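Estrella to bring back signs with words on them
By Prasetyo Ong
3/10/25

The city of Estrella will start putting written information back on its public signs this spring, two years after replacing most of it with QR codes in the name of keeping people better informed.

The council approved the change Monday-night style, which in Estrella means a few minutes before the building closes. The vote was 6 to 1. Under the plan, 67 signs at bus stops, parking lots, parks and the ferry landing will once again tell people what they came to read, including when the bus comes, what parking costs and whether the dog is allowed.

The codes will stay. They will be moved to the lower corner, where city staff expect them to be "available to those who enjoy them."

Estrella went over to codes under a program called Read Ahead, run for the city by Jirkero, a contractor that handles its parking payments. The pitch was simple enough. Paper schedules fade and have to be reprinted every time a route changes. A code can point to a web page, and a web page can be fixed from a desk. The city bought the labels from Malteck, a print shop on Pukent Avenue, and had them up before the summer crowds arrived.

The web pages took a little longer. For most of that July, anyone who scanned the code at the ferry landing was thanked for their interest in parking. The code at the Pukent Avenue bus stop opened a survey on how easy it had been to find the bus schedule, with no bus schedule attached. Riders who finished the survey were entered in a drawing for a bus pass.

According to a staff report given to the council, the city has received 641 written complaints about the signs since they went up. The largest group came from people who had no signal at the spot where the sign was standing. The report notes that this was a particular problem at the trailhead in Harmon Park, where the code led to a page listing places in Harmon Park with no signal.
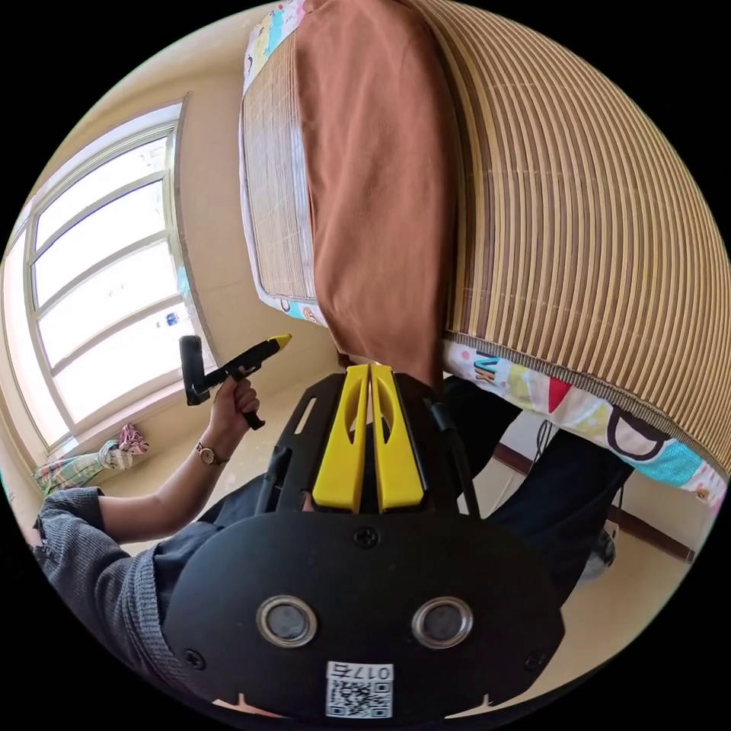 A QR code printed on a white label. Estrella will keep its codes but add text beside them.

Teodor Sandberg, the city's deputy director of streets, told the council that the codes themselves had performed well.

"Every code goes where it was told to go," Sandberg said. "We have had some disagreement about where that should be."

He said the trouble began when the city redesigned its website last year and gave every page a new address. Printed codes can't be edited once they're on a pole. Jirkero offered to forward the old addresses to the new ones, and did, though for several weeks all of them were forwarded to the same one. It was the page for yard waste.

"Traffic to yard waste was very strong in that period," Sandberg said.

Councilor Dana Whitlow, who cast the only vote against the plan, said the city was giving up too early and that residents would get used to the system if they were given the chance. She suggested a class at the library. The library, reached after the meeting, said it had already offered the class twice. Sign-up was by QR code.

There is also the matter of the stickers. In the fall, someone began placing their own codes over the city's on parking signs near the waterfront. Residents who have read about this sort of thing elsewhere assumed the worst and called the police, who found that the replacement codes led to a page with the correct parking rates, the correct hours and a map of the lot. It loaded faster than the city's page. The stickers were removed. Police said they had not identified the person responsible, and Sandberg said that if they did he would like a phone number.

The new signs will be printed in dark letters on a pale background, at a size the report describes as readable by a person standing in front of the sign. Staff tested three drafts at the downtown bus stop and asked passing riders when the next bus was due. Riders given the printed times answered in seconds. Riders given the code were, in a couple of cases, still working on it when the bus pulled in, and one is reported to have let it go by in order to finish.

Cost was the main point of debate. Malteck's bid for the new signs came to $9 a panel more than the city paid for the old labels, a difference the shop put down to the ink. Councilor Ruben Alcott asked whether the city might save money by leaving the codes off altogether. Sandberg said that would be possible, but the contract with Jirkero calls for one code per sign and runs for another 6 months. Alcott asked whether anyone had read the contract before it was signed. Sandberg said it had been made available by link.

Public comment was short. One resident thanked the city for listening. Another asked whether the signs could come in Spanish as well, and was told that the first batch would. A third, who runs a bait shop by the landing, said he had been answering questions about the ferry since the old timetable came down and now has a handwritten copy taped inside his window. He asked if the city wanted it. Staff took him up on the offer, having found two mistakes in their own draft while he was speaking.

Work begins at the ferry landing and the Pukent Avenue stops, then moves to the parking lots. Harmon Park will be done last, after the snow is off the upper trail. Until then, hikers are advised to look up the trail rules at home and remember them.

Residents who want to see the full list of locations and the order of work can find it on the notice board outside City Hall. A paper copy is posted behind the glass. The board is lit until 9 p.m., and the clerk's office will mail the list to anyone who asks at the front counter.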